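Pralusness Utensil Sorting -- Data Card

Version note, Thursday, December 19, 2024
Maintained by Dzifa Akpalu. Complaints go to Ohemaa Issahaku, who enjoys them more.

What this is

Recordings of a person sorting cutlery, chopsticks and spoons into three bins with a pair of hand-held grippers. Each episode has one head view and one view per gripper. The release has 1,269 episodes. It used to have more. Please read the next part before you train on anything.

Known fault: clock drift on the left gripper

In 15 sessions, the left gripper's jaw-width signal slid behind its video. At the start of a session the two agree. By the end, the log has the jaws closing on a fork well after the video shows the fork leaving the table. A policy trained on this learns to make a confident grab at nothing, then carry the nothing carefully to a bin. Ours did it 13 times in a row on the Viltetti arm before anyone reached for the stop button. On the next try it closed late, caught the rim of a bin and dragged all three toward the edge. No one was hurt. One bin has a new shape.

The task, from the head view and then from a gripper:
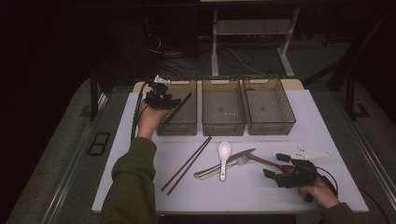
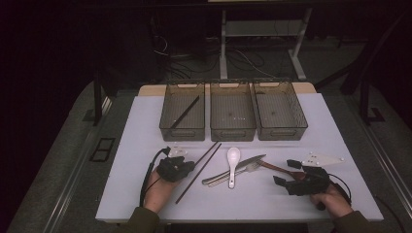
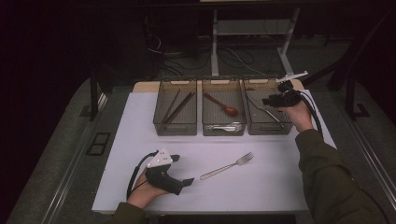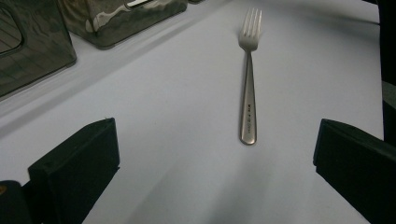

The cause was a sync routine in our Imard recorder that ran once at startup and then considered its work done. It now runs before every episode. The old checker, Aidoo, passed all the bad sessions because it compared file lengths, and the file lengths were perfect.

What we did about it

All 15 sessions are out of the main split and sit in the folder named drift. We did not try to fix them by shifting the signal. The lag grows at an uneven rate, and Dzifa spent most of a week in December proving this to herself.

If you have an older copy

Delete it and download again. If you can't, drop every session listed in drift_sessions.txt. Video alone is fine to use; the jaw widths are fiction.

Before you run a policy on hardware

Cap the arm speed and keep a hand on the stop -- a hand, as opposed to a plan to walk over there. Replay a few episodes with video and jaw width side by side first. It takes ten minutes and costs no bins.

Still open

Right gripper logs look clean, but we have only checked them by eye. Reports welcome, with the session name, please.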